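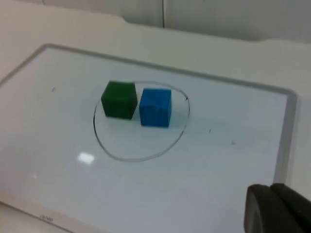

Green and blue foam cubes inside a marker circle on a whiteboard, with the gripper at lower right, from the wrist camera.

The Vemel grip-release fault was a recurring failure in the Vemel two-finger gripper, in which the fingers stayed closed after the controller had reported them open. It was identified at the Yorath laboratory during tabletop sorting trials and is described in the Yorath fault bulletin of 7/1/22. No injuries were recorded.

Background

The trials used a simple placement task. An operator drew a circle on a whiteboard lying flat on a table, and the arm was told to pick up foam cubes by colour and set them down inside the line. Foam was chosen for its low weight and because it could be squeezed well past the normal grip force without damage. The same property hid the fault for a long time, as a cube held too tightly looked much the same as one held properly.

Description of the fault

The gripper judged its opening from an encoder on the motor shaft, with no sensor on the fingers themselves. When the coupling between shaft and finger linkage slipped, the motor turned to the open position while the fingers remained shut. The controller logged a release and began the retreat move with the cube still in the grip.

In most cases the cube was carried a short distance and dropped outside the circle. In the more serious form, the arm went back for the next cube with its fingers closed and pressed down on the board until the force limit stopped it. Of 2795 placements attempted, 2555 were completed normally. The slipping coupling accounted for 74 of the failures. The rest were put down to missed grasps, poor lighting and glare from the whiteboard, which confused the colour detection.

Investigation

Early reports blamed the wrist camera. A recalibration in August made no difference, and the coupling was only inspected after an operator noticed the motor running while the fingers stood still. The set screw had been fitted without thread-locking compound and had backed out under vibration. Couplings on other units of the same batch, including those at the Hurnard workshop, were found to be loose to varying degrees.

Remedy

Vemel replaced the set screw with a clamping collar. A software change also made the controller compare the wrist camera view before and after each release, and halt the arm if the object had not left the fingers. Operators were told to keep their hands clear of the board until the arm had returned to its park position, and to recheck the collar after every 20 hours of running.

Related articles
Mitau force limiter
Yorath sorting trials
Encoder slip
Protective stop
Parallel gripper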